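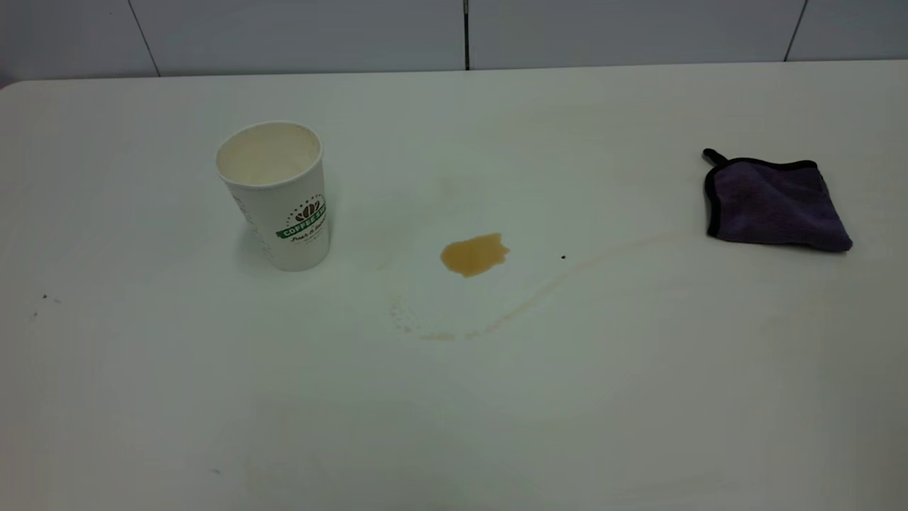
The Tide Mill at Jostidville: Was It Ever One?

Filed under: Local History > Mills and Waterways

The sign by the creek says Jostidville had a tide mill. Stella Makori, who has spent two winters in the county deed books, would like to see the evidence.

"There was a mill, fine," she says. "There's a deed for 300 acres with a mill seat on it. The word 'tide' isn't in there. Somebody added it later."

The somebody may be Hwang, whose pamphlet gives the pond a surface of 2677 square yards and the wheel a working day of six hours. I asked where the pond figure came from. Makori shrugged. "He doesn't say. I've walked it in October with a tape and I can't get a pond that size without flooding the church."

Dong-hyun Cheon, who wrote the text for the sign, is less bothered. "The creek is tidal. The foundations are on the creek. What else would it be?"

A plain stream mill, says Makori, fed from the Roltano side. She points to a dry ditch that runs uphill from the stones. Cheon calls it a farm drain. Neither has dug it.

I came away doubting the pond, and not entirely sold on the ditch. The sign stays up for now.

Print this article | E-mail to a friend

Related items
The Dumik windmill: what the fire left
Millstones reused as doorsteps
Reading an old mill deed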